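Sorting out a tangle of leads on a small craft desk

Posted in: Home & Desk > Tidying

Sveva Ruggiero

Hello everyone! I've finally got a desk of my own after years of working on the end of the dinner table, and I love it to bits. It has a pale flowery covering with leaves and little brown flowers (my favourite thing in the whole house), ribbed grey walls round it and a pot for my pens and brushes. The trouble is the leads. I've got one power strip with a very long white cord, plus an adapter and a few other bits, and by teatime the whole lot has spread out over the space where I want to paint.
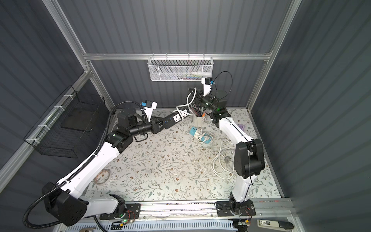

The desk as it stands, cord and all.

I'd like the strip somewhere I can reach it, because I charge my phone and a little lamp from the USB ports, but I don't want to look at loops of white cord all day. Do I coil it? Tie it? Put it up on the wall? I'd rather not drill anything. All ideas welcome, and thank you – I've been reading this board since October and it got me through my airing cupboard!

Gualtiero Zanetti

What a lovely covering, I can see why you want it on show! I had the same muddle in my box room in Urthorpe and it can be sorted in an evening, so take heart.

Unplug the lot first and clear everything off except the pen pot. Then decide where the strip lives before you touch the cord. Most people do it the other way round, get a beautiful coil and find it's at the wrong end of the desk (I did this twice). At the back is best, sockets facing you, with the cord leaving on the side nearest the wall socket.

Now look up. Walls are the most wasted part of any small desk. 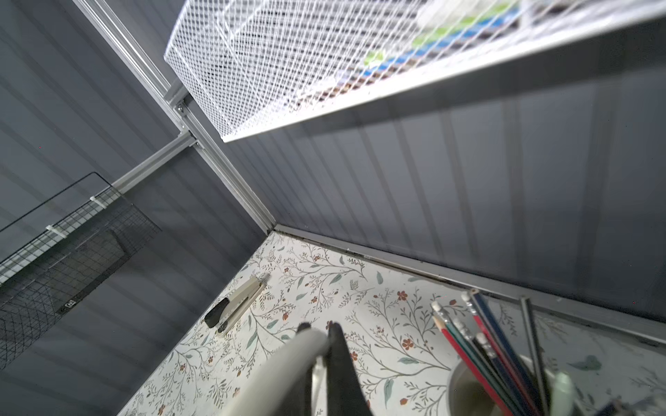 A mesh basket hung on a wire grid will take the adapter, the spare plugs and all those odd short leads that breed in corners, and you can see what's in it without tipping it out. Keep a higher shelf for flat things you don't need every hour. Grids usually go up with clips or hooks, so there may be no drilling at all, depending on your wall.

For the cord itself, lay it out straight and let the twists fall out. Fold it back and forth in long flat loops and fasten the middle with a fabric strap. Don't wind it tightly round the strip, tempting as it is! A tight wrap strains the cord where it goes in, and a bundle of cord can get warm if you're running something hungry from it. 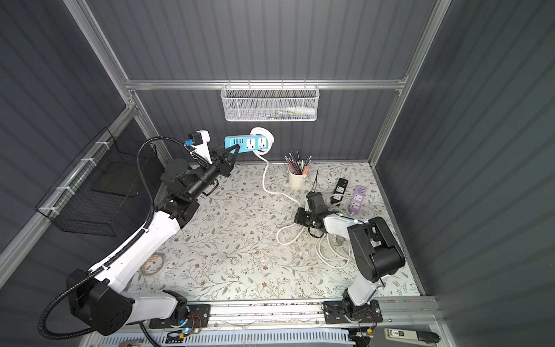 Leave a bit of slack at both ends too, enough to lift the strip and wipe underneath. I used Dullier straps, the soft ones that peel open, 11 in a pack, and I've still got 9 of them left. Do write back and tell us how it goes, I really do love a before and after!

Vik

Shorter lead. Mine was miles too long so I bought a strip with a short one and the problem was gone. Pass the old one on to someone with a big garage.

Sveva Ruggiero

Oh, thank you both! Straps are on the list for my next trip into Godholm, and I'm going to try the flat loops tonight with a bit of ribbon. Vik, I did think about a shorter one, but the wall socket is right across the room, so I need nearly all of it. One more thing, Gualtiero – would you put the pens in a basket as well, or leave them in the pot?

Gualtiero Zanetti

Pot, every time! Brushes want to stand with their bristles up, and thin pens can slip through the wider sorts of mesh.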